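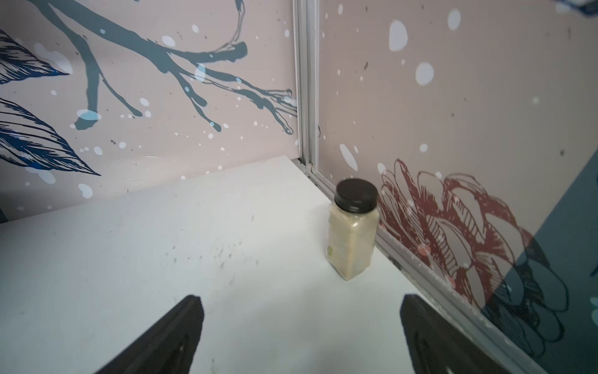 Watusham, June

Ticket 3206
Opened by: Osvaldo Bastos
Site: Travley kitchen, back prep room
Subject: Label printer skips every other label
Status: Closed

Reported problem
The Nikus label printer feeds one blank label after each printed one. It started after the roll was changed at the end of the morning shift. The status light stays green and the screen shows no error. We are putting labels on the spice jars for the Montoya order, and 286 are still to print.

9:10 a.m.
Asked the site to turn the printer off at the back, wait, and turn it on again. Same result. Test page prints fine, but a blank follows it.

9:25 a.m.
Checked the label size in the print settings. It was set to the old stock, which is 5 mm longer than the clear labels now loaded. Changed the size and saved. The printer went back to the old size on the next job.

9:40 a.m.
The labeling program sends its own size with each job and overrides the printer. Changed it in the program under Page Setup. Printed 3 labels. First two came out right, third had a blank after it.

10:05 a.m.
Ran sensor calibration from the front panel: hold Feed until the light blinks twice, then let go. Printer fed several labels and stopped with "Media not found." This points to the gap sensor. It was still set for black mark, and the clear stock has no mark on the back.

10:20 a.m.
Switched sensor type from Mark to Gap. Calibration finished without an error. Osvaldo printed a strip of ten and got no blanks. Text sits a little high on the label – moved the top offset down 1 mm.

11:50 a.m.
Site called back. Montoya job is running, no skips so far. Osvaldo asked if the paper labels for the shelf bins will still work. They will, but the size and sensor type have to be changed back first. Saved both setups as presets, CLEAR and PAPER.

Left to do
Add the two presets to the setup sheet for the Watusham printer, same model. Order a cleaning pen for the print head.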